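Anyone else's shop getting the "automation cell" talk? (returns side)

Started by lint_trap_88, August 16, 2026

lint_trap_88 wrote:
I sort returns at Rilerley, sporting goods. There are 18 of us on the floor. Management signed with Skivix and now we take turns at a table teaching the system to handle small items. They say no jobs are going away. They said the same thing when the Zona scanners came in, and we lost two people on the dock.

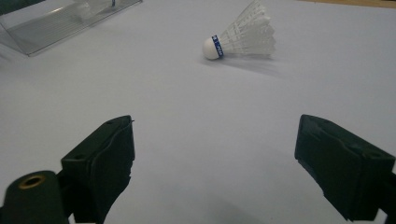

My problem is with what they picked to start on. It's one shuttlecock lying on its side on a clean white table with nothing near it but a clear plastic stand. Come look at my bin sometime. Crushed tubes, tape everywhere, socks in the box with the racket. I'd be fast too if they came to me one at a time.

pallet_jill wrote:
Everything starts easy. You don't train a new hire on the worst bin either. We've had a Szabo cell for three years and I got moved to inspection, which pays better and doesn't wreck my wrists.

lint_trap_88 wrote:
Glad it went that way for you. Did everybody on your line get moved?

pallet_jill wrote:
No. Two took the buyout. I'm not going to pretend otherwise.

grumbleweed wrote:
So you're doing the teaching. Same pay while you do it?

lint_trap_88 wrote:
Same rate, and table time doesn't count toward quota, so your numbers look bad that week. My lead says it'll be "adjusted." I've asked for that in writing twice.

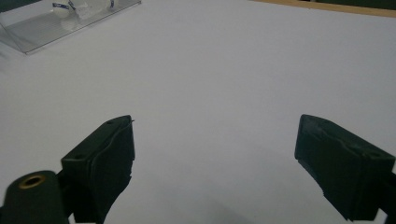 Fingers wide open, nothing between them. Tray's up in the left corner.

ohmbudsman wrote:
I fix this kind of equipment, different company. The pads are what I'd ask about. Who changes them, and whose downtime is it? Where I work it got dumped on the sorters with no training.

lint_trap_88 wrote:
Good one, adding it to the list. The creases on those pads already bug me.

ohmbudsman wrote:
Creases might be nothing. Get the answer anyway.

grumbleweed wrote:
Still say you should refuse table time until the quota thing is on paper.

pallet_jill wrote:
Terrible advice. The people who know the cell are the ones they keep.

grumbleweed wrote:
That's what they told the dock.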